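Lurnthorpe Opens Its First Refill Shop This Sunday

LURNTHORPE – Donia, the household refill company that began as a single market stall in Ullcombe, opens its first permanent shop on Orbán Street this Sunday at 10 a.m., and we couldn't be happier to be moving indoors!

Shoppers can bring any clean container from home and fill it with dish soap, laundry liquid, vinegar, cooking oil, rice, oats and plenty more, paying by weight. The shop will carry 113 products at opening, up from 83 at the stall, and the list will keep growing as people tell us what they're missing.

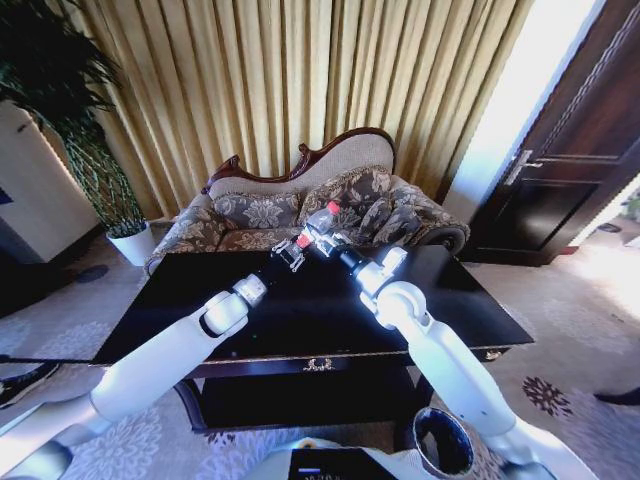 Refilling has caught on fast in this part of the county. During our trial month in December, 309 households signed up for the Lurnthorpe mailing list, and many of them asked the same thing: do I need to buy special jars? You don't. A clear plastic bottle with a red cap, like the one held over the coffee table, is fine to bring in as long as it has been rinsed and dried and the cap closes well. Clear ones are handy at the scale – you can watch the level as you pour – but jars, tubs and old tins are welcome too.

The opening runs until 4 p.m., with free coffee, a label-making table for kids and a container swap by the front window. Anyone who brings three containers to fill will get a cotton produce bag to take home.

Regular hours start the following day, 9 a.m. to 6 p.m., closed Wednesdays. The Ullcombe stall will stay open as usual. Street parking is free on Sundays, and there's a bike rack right beside the door.

Press visits and questions: ask for the shop desk at Donia, Orbán Street, Lurnthorpe.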